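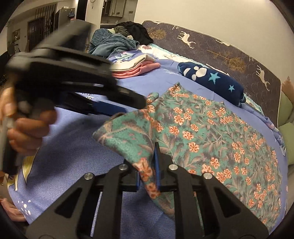 Clear the bed first, says the Carkance reviewer, or the episode doesn't count. The Skallwood collection guide says to leave the home the way you found it and only move what is in the way of the task. I have both in writing and they don't agree.

I record cloth folding in people's homes with a pair of hand-held grippers, one in each hand. We fold on the bed, usually with other laundry already on it: a stack of folded clothes, a blanket pushed up toward the headboard, pillows, a heap of things not sorted yet. The piece I'm folding gets the open part of the bed. The target is 500 accepted episodes per home. In my current home I have 325 accepted, and the last batch came back with a lot of rejections marked "clutter" and a few marked "hand in workspace."

What I'd like to know:

Is there a standard on how much other stuff can be on the surface? I can't find one.

Does a printed cloth on a printed sheet need to be avoided? I've been using a green one with orange and white flowers and got a comment that says only "busy." It was accepted.

What are people doing about bare fingers? Sometimes a hand rests on the bedding near the edge of the picture while the grippers are working. The guide says "no hands in the manipulation area" and doesn't say where that area stops.

I don't want to redo a whole home over a rule I read wrong. I'm paid per accepted episode, so I'd also like to know whether rejections like these can be appealed.

Posted by fold_twice
Wednesday, 9:40 p.m.
3 answers

hemline

There is no outside standard that covers this. The safety standards people quote are for robots that move under their own power, and a gripper you hold in your hand isn't one. What you have is a contract and a guide, and the contract wins. Look for a line naming which document controls when two of them conflict. In the Skallwood packet I worked from it was on the last page, under the payment terms.

If no line like that exists, write to your coordinator and ask for a ruling before you record any more. Ask for it in writing, with the guide version in the reply. I've seen a ruling given over the phone and then not honored when the batch was reviewed.

On clutter, this is the rule our team settled on after a long back and forth with reviewers:

Other items may stay on the surface if the cloth can be picked up, spread and folded without touching them.

Nothing goes on top of the cloth before the start, and the cloth doesn't start under anything.

If the cloth touches a pillow or another garment while you work, keep going. If it drags that item along with it, stop and mark the episode as failed.

Don't rearrange the background between episodes in the same set. Change it between sets and put it in the notes.

The last one gets ignored the most. People tidy up a little after every fold without thinking, and by the end of the afternoon the first and last episodes look like two different rooms under the same room number.

We sent 3575 episodes under those four points for our last job and clutter stopped showing up as a reject reason. Your reviewer may still want a bare bed. Some projects do, and then you need a bare bed and the owner's permission to move things. Ask the owner before you touch clothes or bedding that aren't part of the task. That should be in your consent form, and if it isn't, raise it with Skallwood too.

Printed cloth is fine. A set made only of plain towels on plain sheets isn't much good in a real bedroom. What I'd watch is using the same print for the whole home. Rotate. We used to change the cloth after every 25 folds, then stopped counting and changed it whenever we took a break.

Edit: the consent form question comes up a lot. Ours had separate boxes for moving personal items and for showing personal items. They are different permissions and you need both.

tapedown_77

just clear the bed. takes two minutes. reviewers are going to do what reviewers do and you won't win an appeal

Asante Field Help

We do contract collection in several cities and train new operators, so I can speak to the hands part.

"Manipulation area" should be defined in your guide. When it isn't, we use the space the cloth covers when fully spread, plus one gripper length on every side. Any bare hand inside that space during a recorded episode is a reject. A hand outside it is allowed as long as it doesn't hold the surface flat, pull the sheet tight or steady the cloth. Pressing down on the sheet counts as helping even when you never touch the cloth, and operators argue with us about this every month.

The usual cause is leaning. A bed is low and soft, and people put weight on whatever is free. Raise the work if you can, or kneel on a cushion at the side of the bed. Take breaks. Our operators stop for 10 minutes in every hour and we count that as paid time.

The hand around the gripper handle is a different matter and is never a reject with us. Keep your fingers behind the jaws and off the pads.

Other points we check before a batch goes out:

The pinch. Take the corner between the pads, a single layer or a clean double layer, and don't scoop it. A fold of cloth hanging between the pads is acceptable. Cloth caught in the linkage is not. Stop, free it, and discard the episode.

Speed. Move at a pace you could keep up all day. If your free gripper is a blur every time it travels, slow down.

Personal material. Mail, photos and screens get covered or moved, with the owner's permission. Clothes and furniture can stay if the owner agreed.

Notes. Cloth, surface, room, and what else was on the surface. One line is enough.

On appeals, it depends on the buyer. Fadeline has a form and you get an answer in a week. I don't know what Carkance does. Send three or four of the rejected episodes with the guide text quoted beside each one, and don't send the whole batch. Until you hear back, I would record in two sets, one with the bed cleared and one with it as found, and label them clearly.

fold_twice

Found the line, it was in the payment terms like hemline said. The guide controls. I've written to the coordinator asking for the 325 to stand and for a definition of the area, and I'm recording two sets in the meantime. The kneeling cushion helps.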